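Progress report: Brundden kitchen refit and bench layout, second stage
Prepared for: Drandex, property and programs
Prepared by: Nahuel Godoy
Date: 2022-07-08

1. Status

Stage two is complete except for the items in section 5. The benchtops are in, the splashback is grouted and sealed, and the kitchen has been handed back for daily use. Spending to date under the small works line is $3429, which includes the second electrician's visit and excludes the sealant still on order. The remaining allocation covers the work listed below without a variation.

2. Work since the March report

The old laminate was removed in two sections. The substrate on the sink side had swollen along the front edge and was replaced. The new surface is a white marble pattern with grey veining, selected by Dae-han Kang from the Yeon range on the grounds of heat rating and price. The join near the corner is within tolerance and was accepted.

The splashback is a small mosaic in black, grey and white. Ekik supplied the sheets. One carton arrived with a colour mix that did not match the rest and was exchanged at no cost, although the exchange put the tiling back by 4 working days. The same grout was used throughout.

Power outlets at the back of the bench were relocated 20 mm higher than drawn to clear the bottom row of tile. The drawings have been marked up accordingly.

3. Bench layout

The previous layout had grown without a plan. Small appliances were spread over both benches, food was kept wherever there was a gap, and the only clear preparation area was beside the sink. The revised layout assigns the main bench to breakfast and light meals and divides it into zones:

Left: heating appliances. Toaster oven to the rear, two-slot toaster in front of it, blender at the front edge. Leads are to stay on this side and are not to cross the centre.

Centre: serving tray. The tray is returned here after use and marks the area to be kept free for plating.

Rear: canisters, jars, mugs and the wooden spoon box, in a single line along the splashback. Lidded containers only for dry goods.

Right: cutting board and fruit. Cereal goes in the back corner on this side.

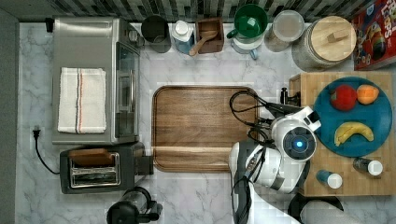

The centre zone is the part of the layout that matters most for throughput. With the tray in position there is enough space to assemble a breakfast without moving an appliance first, which was the main complaint recorded before the refit. Feedback slips were left in the kitchen for a fortnight and 23 were returned. Most were favourable. The recurring criticism was the rear line, where the taller jars have to be reached over the tray -- a shallow shelf would fix this but is outside the current scope.

Towels are a minor open point. The rail has not been fitted and they are being left on top of the toaster oven. This should stop once the rail is up. In the interim, users have been asked to remove any towel before switching the oven on.

4. Risks

Lead length on the toaster is marginal. If the unit is replaced, the outlet position should be checked before purchase.

5. Outstanding

Towel rail, supply and fit.
Second coat of sealant to the splashback.
Silicone bead at the left-hand return -- first attempt rejected.
Price for a rear shelf, for consideration under stage three.

Dae-han Kang will confirm the sealant delivery with Ekik and forward the invoice when it is received.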